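Stop Buying More Controller Than the Machine Needs

May 13, 2019

Most of the control panels I open are half empty on the inside and fully paid for on the outside. The cabinet holds a base unit with far more points than the machine uses, an expansion module that was added to match the last job, and a row of terminals with no wire in them. Someone signed for all of it, and in most shops the same order will go out again next year.

I think this is a bad habit, and I think it comes from the way small factories write their parts lists. The person who orders the controller is often not the person who wires it, and almost never the person who has to find a replacement nine years later. So the list gets copied from the previous machine, with a little added on top for safety.

Take the packing line I worked on in January at a plant in Braldale. The panel had been specified with room for 718 points once every rack was filled. The line used 474. That sounds like healthy spare capacity until you look at where the spare points were. Nearly all of them were digital inputs, and what the plant wanted to add was a pair of analog channels for a load cell and a temperature probe. There was no slot left for an analog card. They had paid for years of unused inputs and still had to buy a second rack.

Spare capacity only helps if it is the right kind. I would sooner see a small base unit with two open slots than a large one with every slot taken by cards nobody asked for. The open slots cost very little. The cards cost real money, draw current from the supply, and go out of date at the same rate as the ones doing the work.
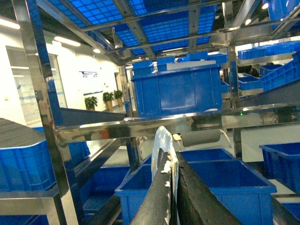
Hae-won Kang disagrees with me on this and wrote back after I sent around an early version. "You're pricing the card and leaving out the visit. If I have to send an electrician to a site three hours away to add one input, I've spent more than the card cost before he gets his tools out. Fill the rack on day one and I never make that trip."

I accept the point for remote sites. A pumping station at the end of a dirt road should have its spares installed, wired to terminals and labeled. Most machines are not at the end of a dirt road. They sit in a building with a maintenance department down the hall, and adding a card takes part of a shift.

The second habit I would like to see go is ordering by part number without reading it. The letters at the end matter. A sinking transistor output and a sourcing transistor output can look the same in a catalog photo and on the shelf, and the model numbers may differ by one character. Relay outputs will switch almost anything you hang on them but wear out if you pulse them all day. I have seen a valve bank rewired through interposing relays, 34 of them, since the panel had been built around the wrong output type and the ship date was too close to swap it. Those relays took up a whole extra row of rail. Each one is now a thing that can fail.

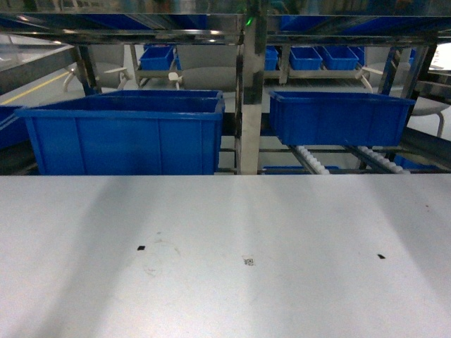
Blue storage bins on steel shelving behind a gray tabletop.

Reading the part number takes a minute. Checking it against the field devices takes an afternoon, and that afternoon is the cheapest engineering on the whole job. Write down every sensor and every actuator, what voltage it wants, which way the current goes and how fast it changes. Add up the totals. Then pick the controller. Doing it in the other order is how people end up with a drawer full of adapters.

Brand comes up every time I talk about this, and I find it the least interesting part. People defend the make they learned on. That is reasonable, because knowing the software is worth more than a few percent off the hardware. What I object to is running four makes in one building because four machine builders each had a favorite. Vornulport Bottling had this problem when I first went there. They kept four programming packages on four laptops, and one of the laptops could no longer be updated without breaking the license. When a line stopped at night, the first job was finding the right computer.

They fixed it by writing one page. It named a preferred make and a second choice, and it said that any builder who wanted to supply something else had to include the software, the cable, the source program with comments, and a spare CPU. Most builders switched to the preferred make as soon as they read it. One, Bakker, kept its own controller and supplied everything on the list, and that has worked fine too. 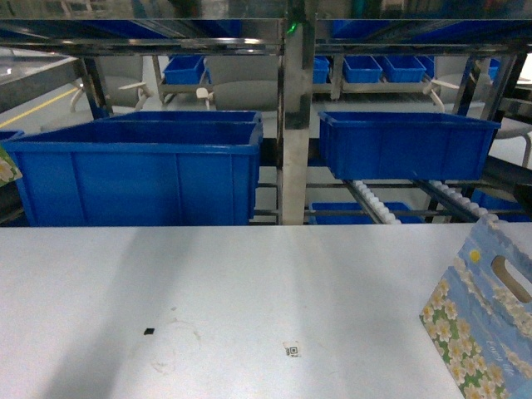
The source program is the item I would fight for hardest. A controller without its commented program is a sealed box. You can replace the hardware with an identical unit and still have a dead machine if the only copy of the logic was in the one that burned out. Ask for the file before the final payment. After the final payment you will be asking a person who has moved on to another job.

Then there is the matter of old stock. Leonie Reuter keeps the Orkelon plant running on base units that have been out of production for a long time, and she buys spares from resellers. I used to think that was reckless. I have changed my mind, within limits. A tested used unit with a return period is a fair way to get another few years out of a machine that otherwise runs well. What I would not do is buy one, put it in a cabinet and forget it. Power it up and load the program. Check the battery. Write the date on the box. A spare that has never been switched on is only a guess.

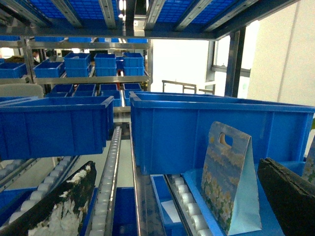
Two ribbed blue bins on the shelving, with a floral paper gift bag.

The usual reply is that small shops have no time for any of this. They do have time, and they spend it later, at a worse hour, with the line down and someone from the front office standing behind them. An input list and a one-page standard can be done in a quiet week. So can a labeled spare and a copy of the program kept somewhere other than the laptop.

If you are about to place an order, count the points the machine needs and add a modest margin of each type. Leave a slot or two open. Read the suffix on the part number out loud to whoever is doing the wiring, and get the answer in writing before the order goes out.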